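The last crisp in the bowl

There is a moment in every gathering, somewhere between the coats going on the bed and the first person asking where the loo is, when the host has to decide about the crisps. Open the bag and pass it round, like people on a coach? Or tip them into a bowl and pretend this is catering?

I was raised in a bag household. My mother owned one nice bowl and it held keys. So it was a shock, at the age of 23, to be invited to a flat where crisps came out in china, and where a man I didn't know watched me take a handful and said, "Oh, help yourself." I have been nervous around bowls ever since.

Cirilo Bañuelos has no such trouble. He runs the kitchen at Jernorari, a bar in a former shoe shop where the snacks outnumber the chairs, and he goes through 51 bags in a busy week in December. He has 13 bowls. He told me this with the air of a man admitting he once had 14.

"People think the bowl is for looks," he said. "The bowl is so that you stop."

It's a fair point, and I resent it. A bag has no bottom that anyone has ever noticed on the way down. A small bowl is a sort of contract, and refilling it means standing up in front of witnesses. Bañuelos favours the little footed kind, white, with enough height to look generous and not nearly enough room to be.
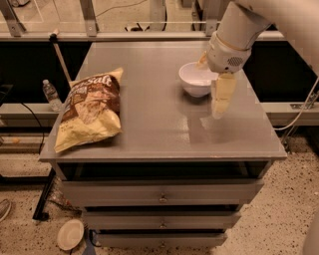 Should you fill the bowl before the guests arrive?

Leave it until the first knock at the door. Crisps go soft in the open air faster than you'd think, and a bowl put out at six will be half eaten by the host at twenty past.

Size is where most of us go wrong. I bought a serving bowl from Evska last year which could bathe a terrier. One large bag covered the bottom and looked like something left behind by a flood. A second bag improved matters, a third made it respectable, and by then I had spent more on crisps than on the wine. Vinell does a set of 3 in sensible sizes, and I now use the smallest for guests and the largest for myself, later, in front of the television.

Then there is flavour. Bañuelos serves salted and will not be moved. A strong flavour, he says, gets into everything: the fingers, the sofa, the next conversation. I put in a word for prawn cocktail and he went to check on something in the cellar.

What to do with the bag afterwards is a matter of upbringing. My friend Peng, a tidy man, rolls the top down and fastens it with a clothes peg. I fold mine over once and put a jar on it, which has never kept a crisp fresh but does mean I can't find the jar. At Jernorari there are no leftovers, or none that survive the staff.

I asked Bañuelos what he does at home. He looked over his shoulder before answering.

"From the bag," he said. "Over the sink."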